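**Ticket 77: Episodes rejected by validator, "scene rule" failures**
Project: Levska (sim, tabletop pick)
Opened by: Antigoni Margaritis
Assigned to: Simin Amini
Status: Closed, with a doc change
Severity: was High, then Low, then somebody's pride

### Reported problem

Batch of 200 simulated episodes pushed to the Nodbridge store. The validator threw out 18 of them with the same message:

```
RULE 4.2 VIOLATION: target not unique in workspace
```

I have read rule 4.2. I may be the only one who has, judging by how it is spelled. It says, in full: "The target object shall be unique, unless it is not, in which case the operator shall ensure clarity." I would like to ensure clarity. Please advise.

Steps to reproduce: load any of the rejected episodes, run `validate --strict`, sigh.

### Log

**AM** Reran without `--strict`. All pass. Not claiming this is a fix. Writing it down so the next person doesn't come running with it.

**SA** Thanks for not calling it a fix. Can you check whether the rejected ones share a scene template? The Politis templates were merged in January and were never checked against the standard, only against each other.

**AM** They do. All of them come from `politis_balls_b`. The instruction string is "pick up the tennis ball." The template spawns more than one tennis ball. I think I see the issue.

**SA** Right, so the validator is correct, which I'll admit wasn't my first guess. Is the instruction generated or typed in?

**AM** Generated, from the object class. It has no idea how many of the class got spawned. It says "the" with total confidence.

**SA** Please pull one rejected episode and look at what the arm goes for. If the policy picks the nearest ball every time, someone will argue that "nearest" was implied. I want to be ready for that.

**AM** Looked at three. Closest ball to the gripper in each, by the spawn log. Someone has already argued it. It was Uketti support, in the other thread, and they used the word "obviously."

**SA** Their own integration guide says operators must not rely on proximity to resolve a target. Section 2, first paragraph. I've sent them their guide.

**AM** Side question while we wait. Rule 6.1 says fingers open and clear of all objects before the grasp phase begins. Does "all objects" include the target? A strict reading means yes, and I'd like that confirmed before I turn on the check.

**SA** Yes, includes the target. No contact before the phase flag flips. If a finger is brushing the ball at that point, the episode is out, however nicely it ends.

**AM** OK. Tried the 6.1 check on the rejected set. No failures. So the geometry is fine and the grammar is what got us.

**SA** Put a still in the ticket, please, so the reviewers have something to point at. Then propose wording for 4.2. Keep it short enough that people can't fall asleep before the verb.

**AM** Attached.
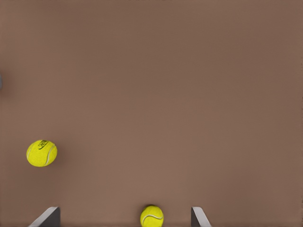

*Fig. 1. Two tennis balls, one instruction that says "the." Fingers open, no contact with the ball between them.*

**AM** Proposed wording:

> **4.2** If more than one object of the target class is in the workspace, the instruction must name one of them by a property the operator can check (position, color, marking). Distance from the gripper does not count as a property.

**SA** "Marking" worries me. A logo that faces up in one episode can face the table in the next. Change it to "marking visible at episode start."

**AM** Changed. Also swapped "operator" for "reviewer," given that the operator in these is a script.

**SA** Good. Approved for the Levska rule sheet. Do not edit the old episodes to match. Regenerate them with the new instruction strings and keep the rejected ones under their original IDs, marked rejected. We've been through what happens when IDs get reused and I'm not doing it again.

**AM** Regenerated. Strings now read "pick up the tennis ball on the left" or similar. All pass with `--strict` on. Left is defined from the wrist camera at episode start, before anybody asks.

**SA** Somebody asked. Added it to the glossary.

### Resolution

- Rule 4.2 reworded, effective 15 Jul 2023.
- 6.1 check now on by default.
- `politis_balls_b` needs a qualifier in its instruction string or it won't load.
- Uketti thread still open. They are "reviewing the guide internally."

Follow-up: same audit for the mug templates. Antigoni has it.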